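Home Essays House & Yard Archive Contact

Buy the Metal Bin

For a long time I bought plastic toy storage because that is what the stores sell for toy storage. Clear tubs with snap lids, mostly, and one set of fabric cubes that went soft at the corners the first winter. I have stopped, and I think other people should stop too. A plain sheet-metal bin with no lid is a better place to keep small toys than anything sold in the toy aisle.

My first complaint is with lids. A lid sounds like order, but a child who wants one brick will take the lid off and will not put it back. After a week the lid is behind the couch. The storage people at Drusteo sell a tub with 2 latches on every side, and I owned three of them. I opened the latches every evening and closed them every evening, and the only person in the house being trained was me.

An open bin asks for one motion. You drop the thing in. A four-year-old can do that, and so can a tired adult at 10 at night with a cup in one hand and a pizza slice made of plastic in the other.

My second complaint is with sorting. The catalogs show a box for bricks, a box for play food, a box for cars. Children don't play that way. The cup goes with the brick when the brick is a table, and the slice goes with both of them. If it all comes out together, it can all go back together. I would rather have a mixed bin that gets filled than a sorted shelf that doesn't.
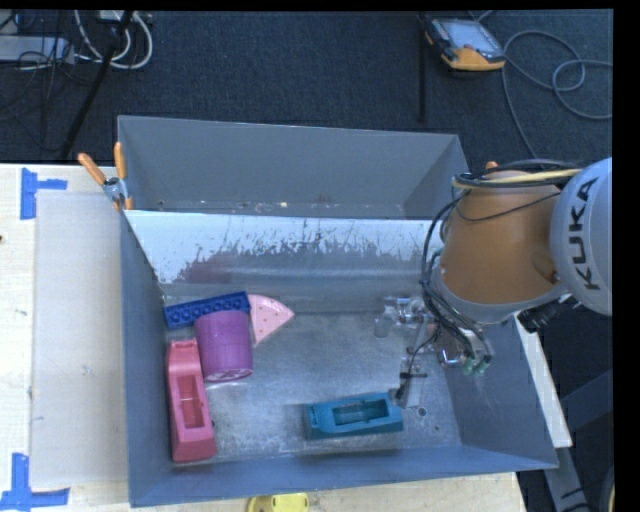
What the metal does

Scuffs don't matter on bare metal. A bin like this has marks across the bottom and scratches up the back wall, and it is still a good bin. Plastic tubs go cloudy and then crack at the rim, usually the winter after you buy them. Slanted walls help as well. You can see what is in there from standing height, and a hand can get to the corners without a fight.

If you use two, put them against each other and clamp the edges together. A spring clamp from the hardware drawer does it. Otherwise they drift apart on the table and things fall in between.

There are fair objections. Metal is loud. Dropping a brick into one of these at six in the morning will wake the house, and a dish towel on the bottom only helps some. Edges need checking too — run a rag along them before you hand the bin over, and if the rag snags, file the spot or take it back. They cost more than tubs, and they are heavy enough that I keep mine on a table and don't let the kids carry them.

I still say it is worth it. My Gutari tubs went out to the curb in September, lids and all, except for one lid that I have not found.

Next essay: Shelves With Doors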